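About Citlow

Citlow is a small kids' tableware maker with one big soft spot: color. We started with a single round bowl, and we've been happily fussing over the shape of bowls and plates ever since. Our workshop is on Abeysekara Street, in the old part of Ustunham, up 4 steps and through the blue door (ring twice, the radio is usually on).

We love the moment when snack time spills out of the kitchen and into the living room. Somebody has claimed the good cushion, there's a movie waiting, and the bowls come along too! So that's where we try our dishes out. A color can look wonderful on a workbench and then go flat next to a beige couch, and we want ours to look cheerful in the rooms where families really sit.

Orange and lime green have been with us from the start, and we still argue over which one is the favorite. Yellow came later and went straight to the big bowl, the one with the clear window in the rim, a little toy figure and pink sparkles inside. Kids spot it from across the room. We went through 122 sketches before we settled on that window, and we'd gladly do it again. 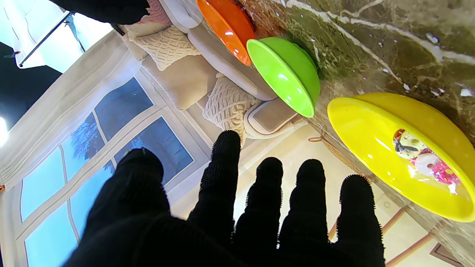
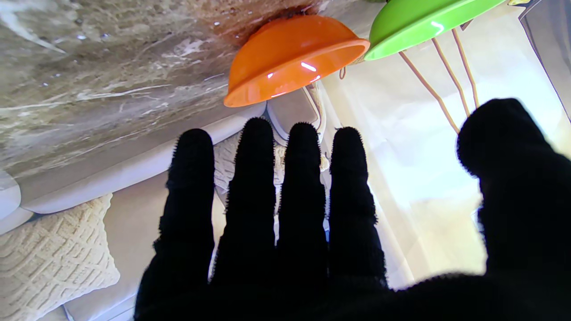 Orange and lime green on marble, with the sofa close by.

Stesoven is the name we gave our family of stacking bowls, and it's the part of the shop that keeps growing. We make them in runs of 200, or 300 when the holidays are coming, and every run gets looked over by hand before it goes in the box. We also keep a shelf of seconds at the workshop, which is a great place to look if you don't mind a small mark and love a bargain (we furnish our own kitchens from it).

Visitors are very welcome. Bring the kids, let them pick their own colors, and don't worry if they change their minds a few times. We put out new shades every March, and suggestions from small customers go up on the wall by the door.

Page updated January 18, 2026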